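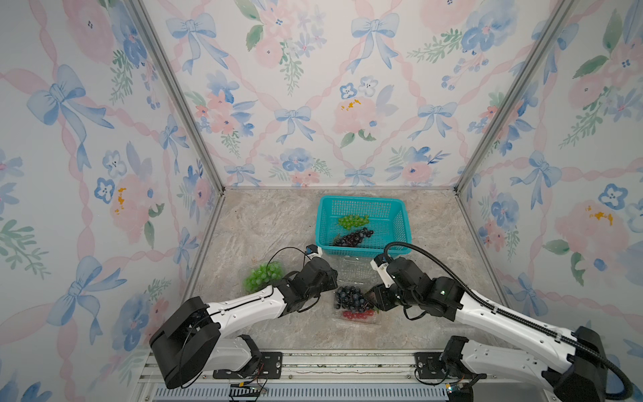 *Pink ribbons cross each other on the wallpaper, with a blue bow where they meet. The grapes are artificial.*

# How Does a Pattern Fill a Whole Wall?

Have you ever been in bed and looked at the wallpaper for a long time? Maybe you found a flower that you liked. Then you found the same flower again, a little higher, and again near the door. The person who drew it did not draw it so many times. She drew it once.

A pattern that can continue in every direction is called a **repeating pattern**. The small piece that is copied is called the **repeat**. You can think of it like a stamp. You press the stamp, you move it, you press it again. If you do this carefully, people cannot see where one stamp finishes and the next one begins.

## The trick with the edges

Now comes the difficult part. Suppose that you draw a rose, and half of the rose goes over the right edge of your paper. Where must the other half be? It must be on the left edge, at exactly the same height. When two copies stand side by side, the halves join and you see one whole rose.

The top and the bottom work in the same way. A leaf which leaves at the top has to come back at the bottom.

## What is a lattice?

Many flower wallpapers have lines that cross and make diamond shapes. This is called a **lattice**. You know it already from garden fences, and from the top of some pies. A lattice helps the eye to travel over the wall. It also helps the designer, who can put one bunch of flowers inside a diamond and something special on the crossing.
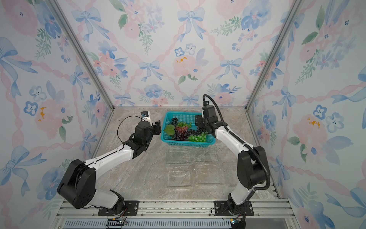 *Roses, bows and leafy sprigs in a watercolor style, on a pale ground.*

## From the drawing to the roll

In the old days, the printers cut the picture into blocks of wood. Each color needed its own block. If a paper had eight colors, then every piece of the paper was pressed eight times, and each time the block had to come down in the correct place. Today most wallpaper is printed by machines, with big rollers or with ink, like in the printer at school but much wider.

When my friend Nasrin Jalali put new paper in her kitchen, she bought 7 rolls from a shop called Kollero. On the label of each roll was the same number, 3,443. This is the **batch number**. Rolls from one batch are printed together, so their colors match. A pink from another batch can be a little different, and on the wall you would see it.

## Make your own repeat

You need a square of paper, 15 centimeters on each side, a pencil, scissors and tape.

1. Draw something in the middle of the square. Do not touch the edges.
2. Cut the square in half from top to bottom. Your drawing will be cut too, but do not worry.
3. Change the places of the two halves, left and right, and tape them together on the back.
4. Now cut from side to side, change the places of the top and the bottom, and tape again.
5. The pieces of your drawing are at the corners now, and the middle is empty. Draw something new there.

Ask an adult to copy your square on a copy machine. Put the copies side by side, all the same way up, and look at what happens at the corners.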